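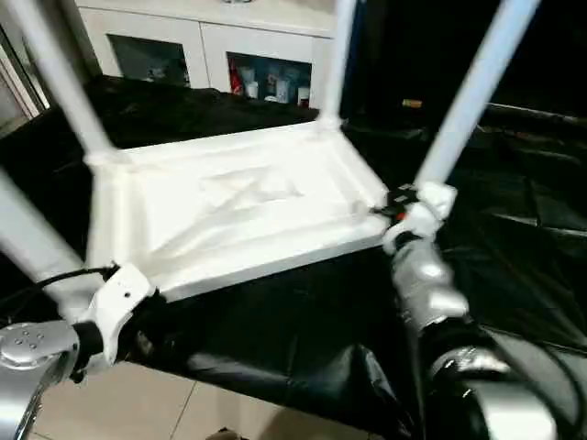
白いスツール、裏返したところ。脚は四本

組み立て家具の説明書から文字が消えて、もうだいぶ経つ。絵だけ。矢印と、バツ印と、にこにこした丸顔の人。あれを進歩だと言う人が多いけど、私はずっと納得していない。締切前なので急いで書く。

先週、フルメッティ(Flumetti)の棚を買った。三段の、いちばん安いやつ。説明書は表紙を入れて十二ページ、日本語ゼロ、英語もゼロ。七ページめで止まった。板の向きが絵ではどっちにも見える。穴が手前なのか奥なのか。線が細い。老眼にはつらい。結局、逆につけて、九ページめで気づいて、全部ばらした。二時間。夕飯はカップ麺。

文字があれば一行で済む話だ。「穴のある面を壁側に」。これだけ。十一文字。この十一文字を惜しんで、絵を描く人が苦労して、読む人も苦労している。

もちろん理由はわかる。翻訳しなくていい。どの国にも同じ紙を入れられる。以前、家具の輸入をやっているアビリオ・カンポスさんに聞いたら、説明書に言葉を一つ足すたびに費用が乗るんだと、かなり真顔で言われた。訳す、確認する、刷り分ける、間違えたら刷り直す。部数が3000でも桁が上でも、確認の手間はたいして変わらない。だから絵にする。商売としては正しいんだろう。正しいんだろうけど、そのぶんの手間がこっちの居間に回ってきているわけで、そこは誰の帳簿にも載っていない。私の二時間は。

絵は世界共通、というのも怪しい。矢印が「押す」なのか「回す」なのか、慣れの問題でしかない。うちの母は、バツ印のついた絵を「ここにネジを打つ」と読んだ。笑ったけど、笑ったあとで考えこんだ。母は七十八で、洋裁の型紙なら今でもすらすら読む人だ。図が読めないんじゃない。あの図の約束ごとを教わっていないだけ。

型紙にはちゃんと言葉がついている。「わ」「縫い代」「いせ込む」。短い。でも一語で手が動く。図と言葉が助けあっていて、ああいうのが本来の説明書だと思う。昔のプラモデルもそうだった。「先に接着」とか「左右をまちがえないこと」とか、子供のころ、あの命令口調がけっこう好きだった。だれかが横にいる感じがして。

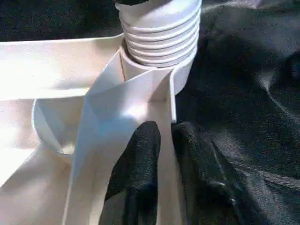
で、その「横にいる感じ」の話。文字の説明書には書いた人の癖が出る。去年の二月、古道具屋でセグラ(Segura)という足踏みのポンプを500円で買ったら、黄ばんだ紙が一枚入っていて、「無理に踏まず、固い時は一度ゆるめて様子を見て下さい」と書いてあった。様子を見て下さい、である。いい。機械の説明なのに、看病みたい。結局ポンプは使っていないけど、紙は取ってある。

逆に、文字が多ければいいかというと、それも違う。ケヴォサール(Kevosar)の炊飯器の説明書、最初の八ページがぜんぶ警告だった。水に沈めるな、頭にのせるな(のせない)、改造するな。米の炊き方が出てくるころには疲れている。あれは読む人のためというより、あとで揉めたときのための文章で、説明とは別のものだ。一冊にまとめるから両方読まれなくなる。警告は警告で別の紙にしてほしい。

トールン・セーデルルンドという人の随筆に、説明書を書く仕事をしていたころの話がある。一つの文を書くたびに、同僚に目をつぶってもらって読み上げ、手だけ動かしてもらったそうだ。手が迷ったら書き直し。地味。でもたぶん、これ以上の方法はない。絵しかない説明書も、いっぺん絵を見ただけの人にやらせてみればいいと思う。もうやってるよと言われそうだけど、七ページめの板の件がある以上、私は信用しない。

最近はQRコードで動画を見ろというのも増えた。ウンデン(Unden)の物干しがそれ。動画はわかりやすい。わかりやすいんだが、両手がふさがっているときに十秒戻せない。ドライバーを置いて、画面を拭いて、戻しすぎて、また最初の音楽を聞く。あと、動画はいつか消える。紙は引き出しに残る。十年後に引っ越しで分解するとき、頼れるのはどっちだろうか。

だから注文は小さい。絵はそのままでいい。迷いやすいところにだけ、一言添えてくれればいい。全部の手順に文を付けろとは言わないし、名文もいらない。「こっちが上」。「まだ締めない」。特に「まだ締めない」は、ぜひ入れてほしい。あれを知らずに最初のネジを力いっぱい締めてしまって、最後の一本が入らなかった人が、世の中にどれだけいることか。

棚のほうは、いちおう立っている。少し右に傾いているので、下にはがきを二つ折りにして挟んだ。はがきのことは説明書に書いてなかっった。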